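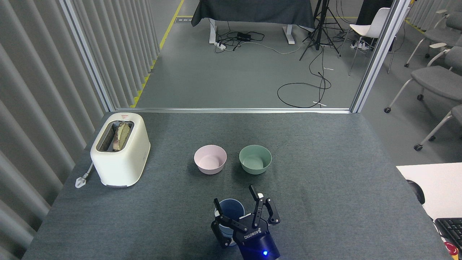
Breakfast Things

Small kitchen items from the flat in Odstead, put together over one winter and added to since. The captions give the name of each thing where I know it, where it came from, and how it has held up. Newer additions are at the end. Text by Genalyn Gatchalian. Margareta Crăciun lent some of the pieces and corrected a few of the names.

Toast, cup and bowls

Cream-white toaster with one wide slot and a slice standing a little above it. The pink and green bowls are side by side, and the dark blue cup is nearer the front.

Toaster

Grurkby, bought secondhand. The body is rounded at the corners, with a thin darker band around the bottom. The red-and-white warning label is still on the front corner and I have left it there.

The slot

Wide enough for a thick slice cut by hand. A bagel half fits if it isn't too tall. Two thin slices pushed in together come out pale on the inside faces, so I do them one at a time.

Cord

White, with a white plug. It comes out on the left when the long side faces you. In my kitchen the outlet is on the right, so the cord has to go behind the toaster and back again.

Pink bowl

Pale pink, matte. Used for oatmeal on most days. The matte surface shows spoon marks after a while, and a paste of baking soda and water takes most of them off.

Green bowl

Pale sage green, close in size to the pink one. The color was listed as "leaf" when I ordered it and I expected something darker.

Dark blue cup

Navy outside and lighter at the rim. Tea stains are easy to see on the lighter part. I soak it overnight when it gets bad.

Egg cups

Margareta's. She has had them since her first apartment and brought them over wrapped in dish towels. One has a chip on the foot and leans slightly. It still holds an egg.

Butter dish

Hurken, with a lid that lifts straight off. It takes a standard stick with room at both ends. The knob on the lid is small and slippery if you have butter on your fingers, and you usually do.

Bread board

Beech, 40 cm long. Oiled in November and again in spring. One side is for bread and the other is for everything else, and there is a pencil mark on the edge so guests can tell which is which.

Bread knife

No maker's name on the blade. It cuts crusty loaves well and soft sandwich bread badly. The handle was loose when I got it and was glued by the man at the hardware store on the corner.

Crumb tray

Slides out from under an older toaster that I no longer use. I kept the tray because it is a good size for holding the sponge and brush beside the sink.

Jam spoons

Long handles, for reaching the bottom of a jar. These were in a box lot with a soup ladle and some napkin rings. The ladle went to my sister.

Jam jars

600 ml, from the Hurken storage range. Too large for jam if you live alone. I use them for rice, lentils and coffee beans, with the date written on masking tape on the lid.

Cereal tin

Square, with a hinged lid. It keeps cornflakes crisp for a week or so in damp weather. There was a paper label on the front that came off in the wash, and I liked it better with the label.

Milk jug

Holds enough for four cups of coffee. The spout drips unless you pour fast. Margareta pours fast. I keep a saucer under it.

Sugar bowl

Vörös, older style, with two handles and a lid with a notch for the spoon. The notch is too narrow for any spoon I own. Margareta thinks the original spoon was sold with it and got separated.

Teapot

Makes two large cups or three small ones. The strainer inside is fixed and can't be taken out for cleaning, so I rinse it right after use and leave the lid off to dry.

Tea towel, striped

One of a pair. Linen, and stiff for the first few washes. It is good for glasses now and not very good for anything greasy.

Tea towel, plain

The other one of the pair, from the same shop on the same day. It has shrunk a little more than the striped one. I don't know why. They have always been washed together.

Kettle

Stovetop, with a whistle in the spout. The whistle stopped working after a descaling and started again a month later. Full to the line it takes a long time to boil, so I usually fill it halfway.

Coffee scoop

Came free in a bag of coffee. The bag said one level scoop per cup. I use a heaping one.

Toast rack

Found at the Odstead flea market. I asked what it was and the seller said it was for letters. It held letters for two years before I tried it with toast, which it fits exactly. Toast does go cold in it.

Salt cellar

Open, with no lid. It stays next to the stove and gets used at breakfast only for eggs. The salt clumps in summer and a few grains of rice help.

Pepper mill

Needs the top screw tightened every other day or it grinds too coarse. Margareta has the same mill and says hers has never needed tightening.

Small plates

Vörös, side plate size. Bought to go with the bowls, but the green is from a different year and leans toward gray. On the table together in the evening you can't see the difference. In the morning you can.

Tray

Big enough for one breakfast with a pot of tea. The handles are low, so you have to slide your fingers under from the side when it is on a flat surface. I carry it from the kitchen to the front room on weekends.

Placemats

Woven, washable at 30 degrees according to the tag. I washed one at a higher setting and it is now smaller than the others and lives under the plant in the hallway.

Honey dipper

A gift. It looks nice in the jar and is a nuisance to wash. I have gone back to a spoon for everyday use.

Egg timer

Wind-up. It runs slow by a few seconds, so for a soft egg I set it a little short. The bell is loud enough to hear from the bathroom.

Drying rack

Folds flat behind the faucet. The bowls dry best tilted on the outer wires. Cups go upside down at the back, where they drip onto the counter if the mat isn't pushed all the way in.

Shelf above the counter

Bowls on the lower shelf, cups hung underneath, plates above. The toaster used to be up here too, but lifting it down every morning got tiring and it has its own spot on the counter now.

Additions

Measuring cup

Added on a Tuesday after I dropped the old one. Markings are on both sides. The metric side is easier to read because the other side faces the wall when the handle is in my right hand.

Second butter knife

Matches the first, found in the back of the drawer when I changed the liner. I had already bought a replacement, so there are three now.

Cloth bread bag

Drawstring, from Margareta. A loaf stays good in it for two days, and after that I slice what is left and freeze it. Frozen slices go straight into the toaster on a higher setting.

Prices and spares

People have written to ask what things cost. The sugar bowl was 89 with the lid, and it was the most I have paid for anything on this page. Most of the secondhand pieces were far less. Nothing here is for sale, but Margareta has a duplicate lid for the Hurken butter dish that she would swap for an egg cup without a chip.

Captions last changed when the bread bag was added. If you recognize the maker of the bread knife, please send a note through the contact page.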